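Progress report to the Stovton Fund
Online extremist recruitment: monitoring and referral project
Second reporting period
Prepared by Natália Vlček, project lead

Status

The project is on schedule for four of its five work items. The fifth, the shared referral form for schools, is late and is covered under Delays. Spending is within the approved budget lines, and no transfer between lines is requested.

The grant pays for three things: monitoring of public channels that carry recruitment material for violent groups, training for staff who may be the first to notice that a young person is being drawn in, and a referral route between those staff and the regional support office. The work does not include contact with the operators of channels, and no project member has held an account that posts, replies or follows under an assumed identity. This condition was set in the grant letter and has been kept.

Monitoring

The channel list stood at 188 entries at the close of the period. Entries are added when two reviewers agree that a channel carries direct calls to join, fund or act for a listed group. They are removed after 14 days without a post, or when the platform takes the channel down. Channels that only report on violence, or that argue about it in general terms, are not listed.

Juraj Beneš and Dalibor Šindelář did the first and second reviews. Disagreements went to Radomír Lukáč, who also wrote the coding guide. The most common disagreement concerned reposted news footage with a short caption added. The guide now says that the caption is coded and the footage is not, unless the footage was made by the group itself. Earlier records coded the other way have been corrected and the change is noted in the log.

Items coded in the period came to 2036. Each carries a language, a type, a target audience where one is stated, and a note on whether the item sends the reader to a private chat. The last field has become the most useful. Open channels now carry less direct instruction than in the first period, and more short posts whose only purpose is to move a reader somewhere closed. The project does not follow readers into closed chats and cannot say what is said there.

Three patterns are worth the Fund's attention.

First, material aimed at readers under 18 is shorter and carries less religious or political argument than material for adults. It relies on belonging, grievance and dares. Staff trained to listen for ideology will miss much of it.

Second, posting rises sharply in the hours after an attack anywhere is reported. Much of what appears in that window is false, including claims of responsibility. The team now holds all such items for 48 hours before they are coded as to source.

Third, the same images and phrases appear in channels that oppose one another. Reuse of this kind makes automatic matching unreliable as a sign of which group is behind a post.

Tools

Collection runs on Tider, which stores the text and a fixed copy of each public post. Tider was stable through the period apart from one outage, during which posts were collected by hand and entered later. Flirna, the matching tool, was brought in on trial to group near-identical posts. It does this well for text and poorly for images that have been cropped or mirrored. The trial will continue to the end of the grant year with image matching switched off.

Access to stored material is limited to the five named staff. Every opening of a record is logged by user and time. Hywel Trevor checked the access log each month and found no entry without a matching task. Copies on portable drives remain prohibited.

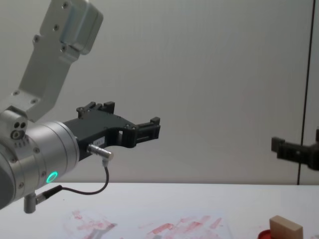
Training for front-line staff was delivered in half-day sessions to teachers, youth workers and apprenticeship supervisors. The content was revised after the first period, when participants asked for less background on organizations and more on what to do in the first conversation. The session now opens with a worked case and moves to the law only in the final part. Supervisors in technical trades asked for cases set in their own workplaces, and the cases on offer had all been set in classrooms. A new one has been written around a trainee in a workshop. In the case, the trainee stops talking to coworkers over several weeks, then repeats a slogan that the supervisor recognizes from the training. Participants decide what to ask, what to write down and whom to call.

Evaluation forms were handed out at the end of each session. The written comments were favorable on the worked cases and critical of the slides on law, which were described as dense. Radomír Lukáč is rewriting them. The forms measure only what participants thought on the day. A follow-up questionnaire will go out in September and will ask whether they have used the referral route, and if not, why.

Referral route

Staff who are worried about a person may call the Mikuš line, which is answered on working days. The call taker records the concern without a name, gives advice, and asks for a name only if a referral is agreed. Most calls ended with advice alone. This is the expected result, and a low share of referrals should not be read as a failure of the line.

Case details are held by the regional support office and are not available to the project. The project receives the type of caller, the general nature of the concern and the outcome of the call. A request by the office to receive monitoring data matched to individual cases was declined. The monitoring records describe channels and posts, and were not collected for use against named persons.

Some callers were unsure whether a call to the line amounts to a report to the police. It does not, except where there is an immediate threat to life. The wording on the information sheet has been changed to say so in the first paragraph.

Delays

The shared referral form for schools was due at the midpoint of the period. The draft was complete on time, but the legal review raised two points on how long a school may keep its own copy. One has been settled. The second depends on guidance from the data protection adviser, which was requested in writing and has not been received. Until it arrives, schools continue to use the phone line.

Recruitment for the part-time language reviewer was also slower than planned. Two candidates withdrew during security screening. Dalibor Šindelář has covered the work in the meantime, and the backlog in that language is small but has not been cleared.

Staff welfare

Reviewers are limited to half a working day of graphic material, with sound off and thumbnails blurred by default. Both reviewers took part in the monthly sessions with the outside counselor. One asked for a pause from video review and was moved to text for the rest of the period.

Next period

Work planned is as follows.
Close the remaining legal point and issue the school form.
Fill the language reviewer post.
Complete the Flirna trial and report on whether to keep it.
Send the follow-up questionnaire to all past participants.
Publish the coding guide, with sample posts removed.

The Fund is asked to approve one change: that the coding guide be published without the channel list, which the original plan had included as an annex. Publishing the list would direct readers to the material. Questions on the budget tables should go to Hywel Trevor, and all others to the project lead.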